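Tangen's home service head on socks, sofas and the folding of winter clothes

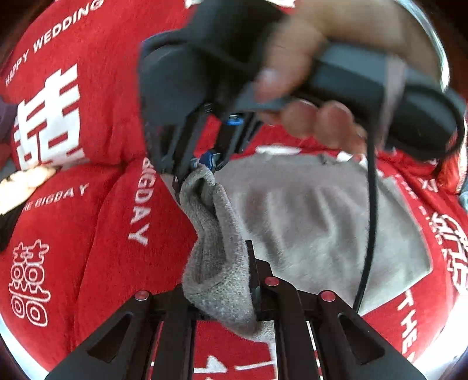 SOSDEN, September – The home service department at Tangen handles 3000 items of household laundry a month. In an interview with this newsletter, its head explained why the department has revised its guidance on folding at home.

"Most households do not fold at a table," she said. "They fold where they sit, and our guidance should say how to do that well."

The new text recommends clearing the seat of the sofa first and placing thick garments there before anything small. Sleeves are laid across the body and pressed flat by hand.

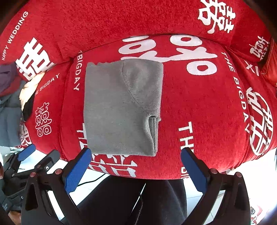

A gray fleece garment, folded, on a red sofa printed with "THE BIGDAY."

Asked whether a patterned surface makes the work harder, she said that it depends on the clothes. "Plain gray on bright red is easy to find. White on white lettering is another matter."

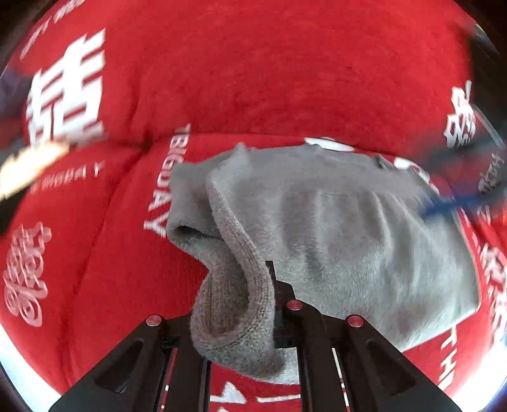
Socks account for most of the questions the department receives. Its advice is to leave them until last and to match them in one sitting of no more than 60 minutes. Each one should be opened out before pairing – a soft gray sock with its cuff curled into a thick roll, for instance, is to be straightened along its full length. "People pair them by color and forget the cuff," she said.

The guidance will be distributed to 500 households in Sosden, with copies available at the Tangen front desk from Monday.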